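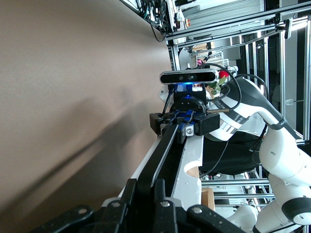

"I was sure I'd hate it," Pilar Ulloa tells me, before I've even got my recorder out of my bag. She has been putting together small furniture at Felto since it was a much smaller shop, and she talks fast – I missed half of her first answer and had to ask for it again.

What she was sure she'd hate was the pair of robot arms. Felto makes little drawer boxes, the kind you'd keep on a desk or by the bed, and since February two arms have been learning parts of the job. Pilar is one of the people teaching them.

I asked what a normal day looked like before. "Panels, handles, drawers, in that order, all day long," she says. "You'd do a handle and then your thumb would hurt and then you'd do another handle." She holds up the thumb for me. It looks fine now, but she says I should have seen it last winter!

And now? She laughs. "Now I stand there and say no, no, no, not like that." A lot of her shift goes into setting parts out, watching a run, and writing down where it went wrong. Long thin pieces are a pain, she says, and she'd take a box with a drawer in it any day, because at least it stays where you put it.
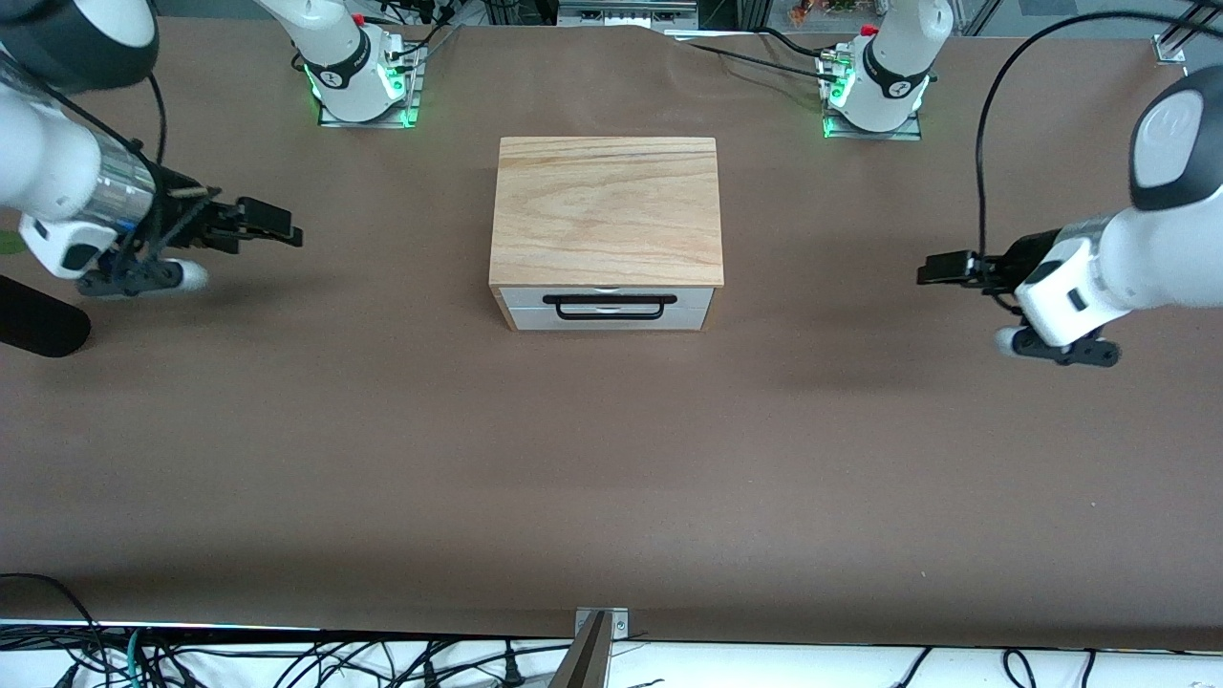

Igor Paulík runs the floor, and he was a bit more careful with me. I wanted to know if anybody had lost a job over this. "No," he says, and then he thinks about it. "But I didn't replace one person who left. I'd be lying if I said those two things had nothing to do with each other." There are 12 people on his crew today. He'd like to keep it that way, and he told them so in the lunchroom, with the owner standing next to him.

The big change for Igor is the schedule. He used to plan by the box, and for one order from Vomell (1,599 boxes, he remembers the number without looking it up) everybody was on handles for days. These days he plans by who can cover which station, and that means a lot more cross-training, which not everyone wanted. "Some people like their one thing. I get that, I like my one thing too."

Mesfin Gebremichael, who's the youngest on the crew, did want it. He came in to pack boxes and now spends nearly 8 hours a week on the arms, mostly resetting them and fixing cables. Does he get paid more for that? "A little," he says, and looks over at Igor, and Igor looks at his phone. They're still talking about it, I'm told.

Pilar brought the pay thing up again when we were walking out, without me asking. She thinks teaching a machine is skilled work and should have its own grade. She also thinks the arms are slow. "I can do it faster with a sandwich in my hand," she says. So is she worried about when they're not slow anymore?

"Sure, sometimes," she says. "Mostly I worry about my knees. Ask me again in February."

I said I would, and she's already told me to come in the morning, before the coffee's gone.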